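The tile works at Borkik had its open day in November, and I'd been wanting to get inside that building ever since I redid my kitchen floor and fell down a very deep rabbit hole about clay. So I packed a sandwich, drove 40 miles, and got there before the coffee was ready!

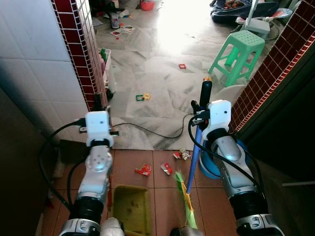 Zoriana Pylypenko
Home and Garden Writer

First stop was the clay shed, where it comes in as dull gray lumps and smells like a creek bank after rain. Our guide, a kiln operator called Pritham, let us squash some in our hands (I still had it under my nails at dinner). The iron in it is what gives you that orangey red once it's fired, and he had a tray of test pieces going from pale peach all the way to almost brown.

Then the presses, which are LOUD. I missed most of the talk there, but watching wet squares come down the belt is weirdly soothing and I could have stayed an hour. They get trimmed, stacked on racks and left to dry for days before they go anywhere near the kiln.
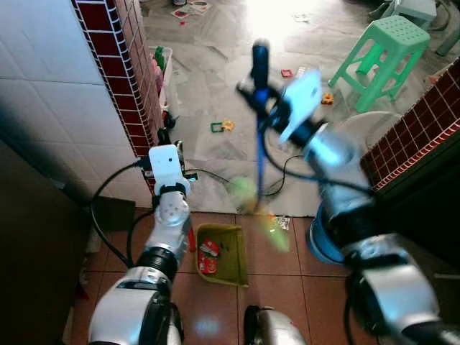

Broom with a blue handle and green bristles, tiled room.

The kiln itself is long and low, and you can feel it from the doorway. It runs at nearly 1,000 degrees Celsius, and the old one next to it, which they call the MacAulay, only ever got up to 875. Pritham said you can tell old MacAulay tiles by the softer edges. I bought a box of seconds from the shop out front, 200 little hexagons with tiny chips and wobbles, and I have no idea where they're going yet – maybe the back porch.

One lady asked about sealing and we got a good long answer. Unglazed floors want a thin coat, then a wait, then another thin coat, and go easy on vinegar when you mop. Guess who has been using vinegar.

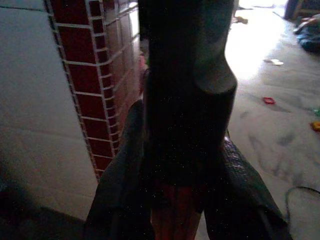
Filed under: Days Out

Parking is in the field behind the works, so wear boots. The café does a decent lentil soup and closes before the last tour gets back, so eat first. Tours fill up early and you sign up at the front desk when you arrive. I'm going back for the glazing workshop in the spring if I can get a spot!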